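Hadano Two-Level Serving Stand, light wood shelf on a black metal frame
Reviewed for the Jornora small-space hosting pages

I have wanted to write up this stand since March, when the first one came home with me, and I kept putting it off so I could say something useful about how it holds up. A serving stand is a funny thing to review. You take it out of the box, you put the shelf on the frame, you put things on the shelf, and on the face of it that is the whole story. But I have now used it for birthday lunches, two long card evenings, a baby shower and one very damp cookout that moved indoors, and I have opinions, so pour yourself something and settle in.

The Hadano is a simple piece. There's a frame of thin square black metal tubing and a light wooden shelf that sits across the top of it. You stand it on a table or a counter and it gives you a second level, so drinks can go up top and more drinks (or cups, or a bowl of chips if it isn't too tall) can go in front and underneath. I bought mine at full price, and a second one four weeks later, which probably tells you where this review is headed.

Putting it together took me 13 minutes, and that includes hunting for the good screwdriver. The instructions are one folded sheet with drawings only. They're fine, although the drawing for the crossbars could be bigger. My one piece of advice is to leave all the screws a little loose until the shelf is on and then go back and tighten them. I didn't do that the first time and had a slight rock in one corner, which went away once I backed everything out and started over.

Now, the table underneath matters more than you'd think. Ours is the long pale gray one with the glossy top, and I love it dearly, but it shows every fingerprint and every ring. I worried the feet would scratch it. They come with little stick-on pads and I was suspicious of those (I've had stick-on pads wander off before), but they have stayed put and I haven't found a mark yet. If you have a shiny table like ours, do wipe it before you set the stand down, and lift the thing when you want to move it. Grit under a pad will scratch just as well as metal will.

What I use it for most is soda. We are a soda household, I make no apology, and when people come over I like the cans out where everyone can reach them, without that business of six people leaning into the refrigerator at once. Diet Coke goes on the table in front, always, as it's what most of our crowd drinks, and the odds and ends go wherever they fit. The shelf is a good height for cans. They stand up there nicely, well in view over the ones on the table, and you can read what you're picking from a few steps away. 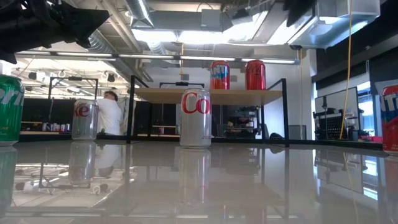 One Jornora reader wrote in to say that she keeps hers the other way around, with the cold cans under the shelf and only cups on top, after a guest with long sleeves swept a full ginger ale onto her rug. She also wanted to know whether the wood stains. I think her arrangement is very sensible if you have little ones or big gesturers in the family, and I've tried it since. You do lose some of the pleasure of seeing everything at a glance, but you gain a calmer evening.

As for the staining, I can report. Cans straight from the refrigerator sweat, and I left a few on the shelf through a whole card evening to see what would happen. There were faint rings in the morning. They faded by that night and a bit of food-safe oil took care of the last of them. After that I got into the habit of oiling the shelf now and then, and I haven't had a ring since. For the shiny table I still use coasters, or at least I put coasters out and hope.

The shelf has no lip. I go back and forth on this. Without a lip it wipes clean in one pass and it looks lovely and plain, but it also means a can pushed from the front can go right off the back. I've gotten used to setting things down a little forward of where my hand wants to put them. Hadano could offer a small rail as an extra and I'd buy it.

Weight hasn't been a problem. I have loaded the shelf end to end with cans, and for the shower I had a glass drink dispenser up there, filled most of the way, and the frame didn't complain. I wouldn't put anything tall and tippy on it, mind you. The tubing is thin, and that's part of its charm, but if somebody bumps the table you will see the shelf give a small shiver before it settles.

I should compare it with the other two I've owned. The Uvonex riser is the one you find everywhere, and it's cheaper, and it folds flat, which I did like. But the top is a wire grid and cans lean in the gaps, and you spend the whole party straightening them. The Yap stand is prettier than either in my opinion and has a nice rounded edge, but it's low, so you can't fit a can underneath it, and to me that defeats the purpose. The Hadano is the only one of the three I've wanted two of. Set a pair a little apart on a long table, one farther back, and people naturally spread themselves out between them — a great help in a narrow room like ours.

Storage is the weak spot. It doesn't fold. You can take the shelf off and slide it behind something, but the frame is the frame, and mine lives on top of the cabinet with dish towels draped through it. If your kitchen is very small, measure first.

Cleaning is easy. A damp cloth for the metal, a barely damp one for the wood, dry both right away. Sticky cola drips come off the black finish without any scrubbing, though they do show up as dull spots until you get to them.

Quick notes for those who skip to the bottom (I do it too):

Good: sturdy enough for a full load of cans, quick to put together, feet kind to a glossy table, shelf height just right for reading labels
Less good: no lip at the back, doesn't fold, the instruction drawings are small
Would I buy it again: I already did
Score: 9 out of 10

Updated 3rd June to add the note on oiling. I've had a few messages asking which oil, and it's the plain cutting board kind from the grocery store. Put on less than you think you need, leave it overnight, and buff off whatever is left in the morning.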